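An afternoon at the Jolten open house

So I finally made it over to Mirnevitz for the Jolten open house. I've wanted to go ever since a friend of mine came back raving about it last March, and I write motion planning code for a living (conveyor stuff, boxes, nothing that bends), so laundry robots are my idea of a good day out. The bus drops you 2 stops early if you get on the wrong one. I got on the wrong one.

Anyway! You sign in, you get a sticker, and then you pretty much wander. They had a hall of pallet stackers that most people went to first, so I headed straight upstairs to the software group, who were running their two-arm cloth folding setup and letting people stand around and ask questions.

The planner

The folding stack is called Umton, and what surprised me is how small it is. I expected one giant model doing everything. There is a learned policy, but it only puts out short chunks of motion, and a plain old planner sits underneath checking that the two arms don't run into each other or the tabletop. If the check fails, the chunk gets trimmed and the policy is asked again. That's the kind of boring safety net I like, and I got to see the log scroll by with the trimmed ones marked in yellow.

The policy was trained on 638 folding demos, with 200 of those on hooded sweatshirts alone. Hoods are the villain of the whole project. A T-shirt is more or less flat, but a hood flops wherever it wants and hides the neckline, so the perception side can't tell where the shoulders are. They used to look for corners. Now they predict a rough outline of the garment plus a "how sure am I" score for every bit of it, and the arms are told to leave the unsure parts alone or press them down first.

I hung around this table for ages, way longer than I meant to. A gray sweatshirt was on the orange cloth, folded partway into a long strip, with one gripper down on the hood and the other over at the far end.
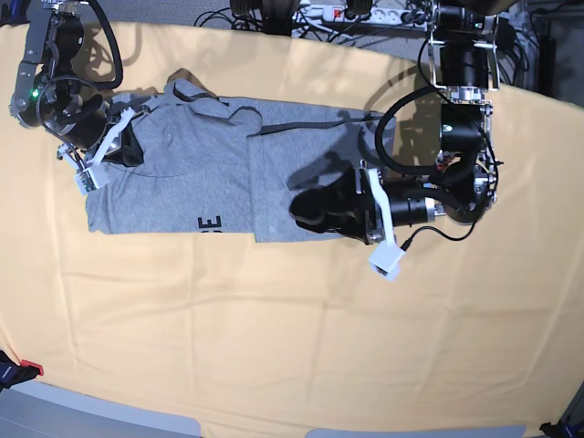

Baysal, or where the bugs go

The other half of the room was for tooling, and I think I was the only visitor who got excited about it. Baysal is their replay viewer. You load a run and get the joint positions, the gripper commands and the predicted garment outline all on one timeline, and you can drag back to the exact tick where things went wrong. Then you can swap in a newer policy and see what it would have asked for at that same moment – no arms needed. I want this at my job so badly.

They let me scrub through a bad run from their archive. A sleeve had slipped under the body of the shirt, the outline had quietly swallowed it, and the score stayed high the whole time. The fix was on the data side: they now keep a pile of the 770 worst outlines and every new version of the model has to get through those before it goes anywhere near the hardware.

I asked about the delay between seeing and moving, which is what always bites me. Their answer was that the policy plans a bit ahead and the controller blends the old chunk into the new one, so you don't get that nasty twitch when a fresh one lands. Blend too slowly, though, and the fingers are still heading for where the fabric used to be. They tune that by hand for each kind of garment. I'd hoped for something smarter, but fair enough, so do we.

If you're going

Go upstairs first, the pallet hall gets loud. Bring specific questions, the software people will talk for as long as you let them. The coffee is free and tastes like it, and there's a decent bakery across from the bus stop (the right bus stop, not mine) that stays open until six. I'm going again next year, and I've already asked if I can bring a hoodie of my own.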